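FOR RELEASE 2021-02-01

Inholm opens its Bimurwood collection of hand-taught household tasks

BLACKWOOD. Hi, I'm Dolores Rosenthal, and I run the demonstration program at Inholm. They usually let someone with a smoother pen write these, but I asked for this one because my team has been up to its elbows in other people's laundry, trash and bed linen for months and I wanted to be the one to tell you about it!

As of today, Bimurwood is open to any lab, school or tinkerer who wants it. It holds 2,565 demonstrations of two-handed household tasks, recorded in 32 homes, and every one of them was done by a person holding a gripper in each hand. There's no robot in the house while we record. You squeeze the handle, the fingers close, the camera on the tool sees what the tool is doing, and later on a robot arm wearing the same kind of fingers gets to learn from it.

We did try it the other way first. Our remote-control rig, Jason, is a lovely piece of equipment and I will defend it to anyone, but it weighs more than my car feels like it does, and it doesn't go up stairs. With Jason a new operator needed most of a morning before the arms did what they wanted. With the hand-held pair, people are usually picking up socks before I've finished explaining the release form. 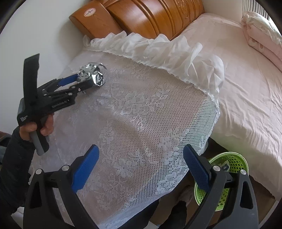
What I care about most, and what I nagged everybody about from the start, is that the tasks happen where people really do them. Kitchens, hallways, bedrooms, the bit of counter next to the microwave. We don't bring in a clean white table and we don't tidy up first (Emrys Howells, who handles our home visits, has had to stop more than one host from vacuuming before he got there). A robot that has only ever seen a bare tabletop is going to have a rough time with bedspreads.

Soft and crinkly things turned out to be our favorite headache. Foil is a good one. Once it's been twisted into some shape, you can't squeeze it the way you'd squeeze a wooden block, and the light bounces off it in every direction. When I pick up something like that by hand I ease off without thinking, and that easing off is exactly what we want in the recording. Over remote control, most of us just crushed it. Chun-hung Kong, our lead on the learning side, asked for 30 more foil demonstrations after seeing the first batch, and then he asked for lace. I told him he could have lace if he came and did the recording himself, and to his credit he did.
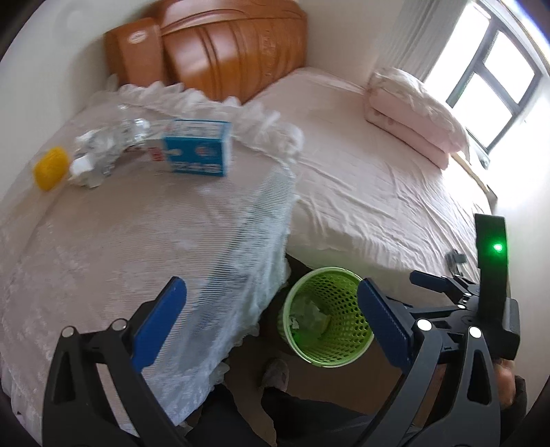 Clearing up is the largest group of tasks in the release, and it's the one I'd start with if you're new to this. It sounds simple until you try to write down what "trash" means. Crumpled plastic on a lace cloth with a printed box sitting right beside it is a fair sample of what a learner has to sort out, and then there's a round green wastebasket down in the gap between the cloth and the bed, so the hand has to travel over, down and in without dragging the ruffle along with it. We leave in the fumbles, too. If a demonstrator drops something and goes back for it, the whole thing stays in the recording, marked as a recovery.

Hollis Dunleavy put together the starter guide, which covers calibrating the grippers, matching up the left and right recordings, and what to do when one hand gets in the way of the other hand's view (it happens a lot, you'll get used to it). Please read the part about handles before you write to us. Squeeze gently. You don't need to strangle them!

We're also lending out gripper pairs. The first round goes out in March, with 1,000 recording hours set aside for partner groups, and Thaddeus Lyons is taking requests now. Tell him what rooms you can get into and what chores you'd like to show. Stairs are fine this time.

Press contact: Thaddeus Lyons, Inholm, Blackwood office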